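# La pensión de Bolico

Llegué a Bolico en agosto, con una maleta y 484 monedas. La dueña me dio el cuarto 8.
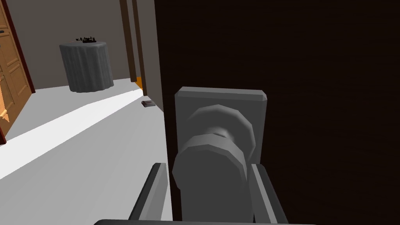

¿Cuánto costaba la noche? Pagué 108 monedas por adelantado, cena incluida.

Cené sopa y escribí a mi hermana, que seguía en Groneck - no me contestaba desde la mudanza.

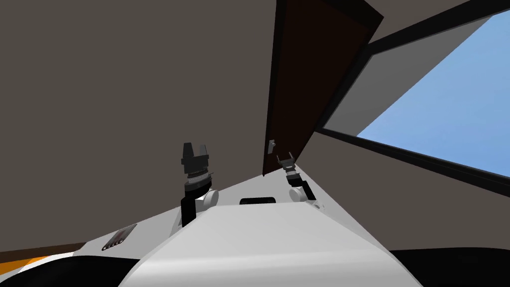 *El primer día en Bolico.*

Por la mañana pregunté por el tren a Hurbridge. Salía al mediodía.
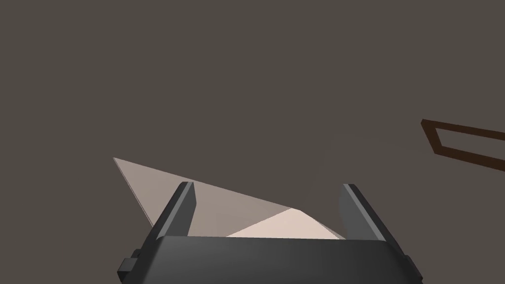
Mi hermana llamó antes de las diez. Hablamos poco. Yo miraba el gris oscuro, casi negro, y le dije que volvía.

Vendí el billete y bajé la maleta.
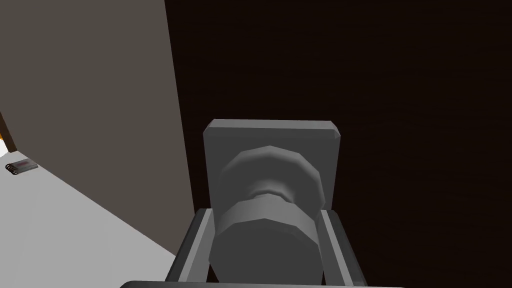

*El pomo gris, antes de irme.*

La dueña me devolvió una moneda.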